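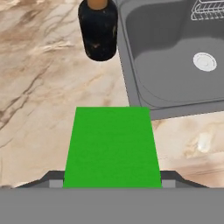
*Dark bottle on the marble-pattern worktop*

**Ticket 1102: dishwasher trips the kitchen sockets**
Opened by: Efren Tiongson
Status: open, waiting on part

Hi Apinya, me again, sorry! You asked me to keep everything in one place so I'm just going to keep adding to this.

The Antal dishwasher has started knocking out the kitchen sockets partway through a wash. It never does it at the start. It fills, swishes about quite happily for 18 minutes, and then clunk, the switch in the hall cupboard goes down and the fridge goes with it (I lost a tub of ice cream the first time, I'm still cross). No error code on the front, just dead.

Tried so far:

- Reset the switch, ran it again. Same thing.
- Unplugged the kettle and toaster, ran it again. Same thing.
- Rinse only, cold. Fine! Ran right through, twice.
- Eco wash. Tripped.

So it's happy until it wants to heat the water, which sounds like the heater to me, but I sell carpets for a living so what do I know.

**Update, 18/12/2024**

Rang Jeker like you said and got Kyung-hwa Ma, who was lovely and didn't make me read out the serial number four times. She agreed about the heater. It's rated at 2000 watts, and she says if the seal on it goes, water creeps in and the safety switch does its job. She wanted me to check the plug and the filter first, so I had the bottom panel off. 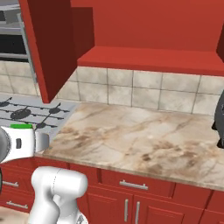 The plug was fine, no scorch marks, fuse looked normal. The filter was disgusting, I'll spare you. I gave it a good scrub and put it back, then pulled the machine out as far as the hose would let me and had a look underneath with a torch. Bit of damp on the tray at the back left, maybe a tablespoon. Mopped it up with kitchen roll and left the door open overnight.

Ran the eco wash again in the morning. Got to the same point and clunk. So much for that.

Rang back and got Decha Wongsuwan this time. He's ordered the heater and a new seal, coming from the Etodgate depot, and said 3 working days but I wouldn't hold my breath with the post how it is. He asked me not to run it on anything hot until it's fitted. Cold rinse is OK.

Two questions for you:

1. Is this still covered? It went in last October and I've got the receipt from Odano, just can't find the warranty card.
2. Can someone let me know the day before they come? I need to shift the car.

Washing up by hand till then. Mayuree has my spare key if I'm at work.

Efren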